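4.2 学校时间表与家庭支持

在本节中，我们讨论课外时间的安排对学生成绩的影响。样本包括324名初中学生，他们来自Gonis、Catar和Liew三个学区。前两个学区在下午四点以前放学，Liew学区的放学时间比较晚，并且学校提供晚餐。我们在七月完成了家庭问卷的回收，有效问卷为127份。回收率不高，这一点在解释结果的时候需要注意。

问卷的第一部分询问家长，孩子放学以后在哪里做作业。多数家长选择“家里的公共空间”，也就是客厅或者厨房。只有少数家长选择“自己的房间”。在访谈中，我们进一步问到，公共空间是否影响孩子的注意力。回答的差别比较大。有的家长认为大人在旁边是一种监督，也有的家长认为做饭和做作业在同一个时间进行，互相干扰。 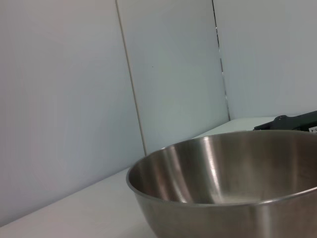

Catar学区的一位家长则表示，时间的长短对她来说不是主要问题，学校的作业没有说明目的，孩子不知道为什么要做，她自己也不知道怎样帮助。她还提到，如果老师每个星期能写一段简短的说明，她愿意每天晚上陪孩子看一遍。这个意见在其他访谈里也多次出现，所以我们在第二轮问卷中增加了关于“作业说明”的题目。

增加题目以后，结果显示，收到书面说明的家庭对作业的满意程度较高，但是与数学成绩之间没有发现显著的关系。对于阅读成绩，关系是正向的，不过效应较小，并且在控制父母教育程度以后继续减小。我们认为，书面说明的作用可能主要在于改善家庭与学校之间的沟通，它对成绩的直接作用还不能确定。

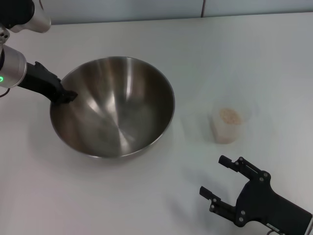
课程内容与家庭生活的联系是另一个需要讨论的因素。三个学区使用同一套数学标准，满分均为100分，但是教师选择的例题很不相同。Liew学区的教师经常使用日常物品来讲解几何概念，例如让学生估计一个圆形不锈钢盆的周长和容积，如图3中的那一种，然后在家里用软尺和量杯检查自己的估计。Gonis学区的教师主要使用教科书上的题目。从课堂记录来看，前一种做法花费的时间更多，教师也需要更多的准备。

为了比较这两种做法，我们请教师在8个课时内保持原来的教学方式，并在最后一个课时进行同样的测验。测验题目来自Cunard题库，包括计算题和应用题两类。在计算题上，两个学区的平均分接近。在应用题上，Liew学区的学生得分较高，而且他们写出的解题步骤比较完整。应当指出，两个学区的学生在实验以前已经存在差别，我们使用前一学期的成绩作为协变量，只能部分地消除这种差别的影响。
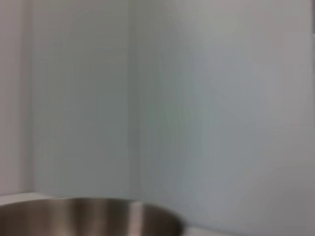 图3　圆形不锈钢盆的局部

除了例题的选择以外，教师之间的合作也可能是一个原因。Liew学区的数学教师有固定的集体备课时间，新教师可以旁听有经验的教师上课。Gonis和Catar学区没有这样的制度，教师一般利用午休时间交换意见。由于我们没有记录备课的内容，在目前的数据中不能把合作的作用与例题的作用分开。

另外，晚放学的安排使Liew学区的一部分学生在学校里完成作业，遇到困难可以马上问老师。这与家长在访谈中提到的困难有直接的关系。在下一节中，我们将按照家庭收入把学生分组，检验这种安排对不同家庭的学生是否有同样的作用。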